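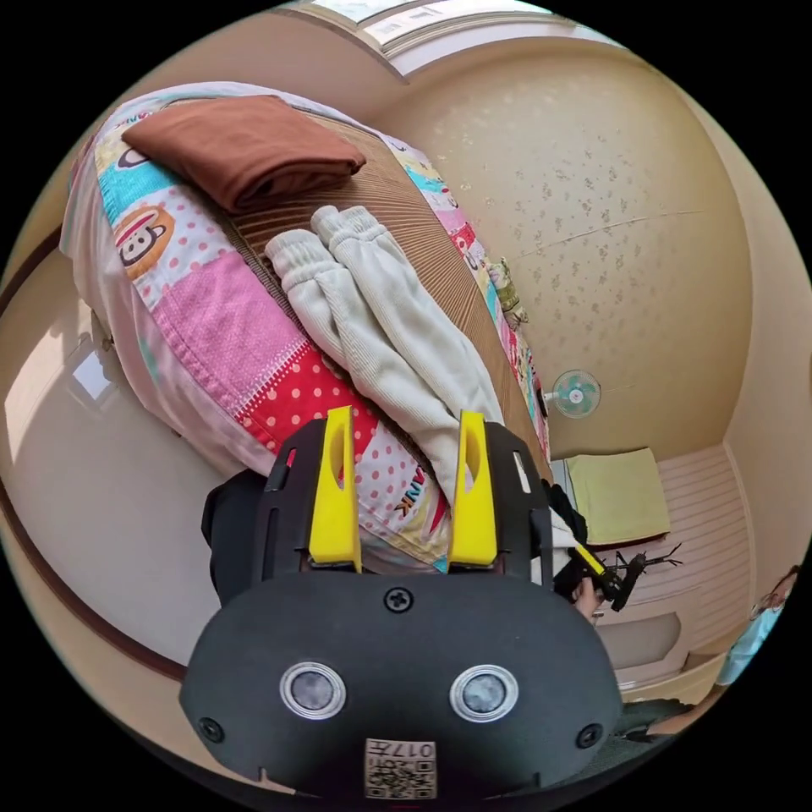
Speaker notes – Mustville regional meeting, session on equipment faults and safe handling
Title: The Grip That Did Not Report Itself
Speaking time: 20 minutes, followed by questions

SLIDE 1. Opening

Thank the hosts. State the subject plainly: a fault in paired hand-held grippers used for household tasks, the records it spoiled, and the minor injury that brought it to our attention. The devices are operated by hand. The recordings are then used to train the folding arm at the Grultcombe site, so a fault in the first stage is carried into the second.

SLIDE 2. The work

Operators handle clothing and bed linen in ordinary furnished rooms, with a gripper in each hand. Each device has two yellow fingers, and the opening between them is measured and stored along with the video. Remind the audience that the fingers are replaceable parts and are held in place by black mounts on either side.

The Jirkance program had logged 3,548 recordings by the end of April. Pause here before moving to the fault.

SLIDE 3. What went wrong

During a routine replay at Grultcombe, the folding arm closed on a trouser leg and continued to close after the cloth was held. The arm pulled the garment and the mat under it toward the edge of the bed. A staff member reached in to free the cloth and was pinched between the fingers. First aid was given on site. The staff member returned to work the same afternoon.

Say clearly that reaching in was against the written procedure. Say just as clearly that the stop button had been placed on the far side of the bed, out of reach from where the staff member stood. The review assigned greater weight to the second point.

SLIDE 4. Cause

The finger mount on one left-hand device had worked loose. As the mount shifted, the measured opening drifted away from the true opening. The device showed no warning, and the recordings passed the automatic check, which tested only for missing values.

A total of 148 recordings were found to carry the drift. They came from 11 work sessions, all with the same device. Thick fabrics made the error worse. Corduroy and quilted covers were the most affected, thin cotton the least.

(If asked: the right-hand device in the pair was examined and found sound.)

SLIDE 5. Why it was missed

Two operators had written "feels soft on closing" in the session notes. The notes were stored with the shift records and were not read by the team that reviewed the data. No rule required them to be. Read the phrase aloud and allow a moment before the next slide.

SLIDE 6. Measures now in force

Mounts are checked with a hand tool before each session, and again after any drop. The operator closes the fingers on a gauge block at the start and end of each recording session. A difference between the two readings holds the whole session back from training.

Mounts are replaced after 1,000 closing cycles, whatever their condition. The Bouzid workshop supplies the parts and keeps the record by device label.

At Grultcombe, the stop button is now worn on a lanyard by the person nearest the arm. Closing force is limited in the controller as well as in the trained model.

SLIDE 7. Open matters

The gauge check finds drift only after a session has been completed. A live warning is under study, but false alarms on ribbed and layered cloth remain too frequent for daily use.

The affected recordings have been withdrawn – they have not been deleted. Whether they can be corrected from the video alone has not been settled. Do not offer a date if pressed.

SLIDE 8. Questions

Leave the contact slide up. Copies of the mount inspection sheet are on the table by the door.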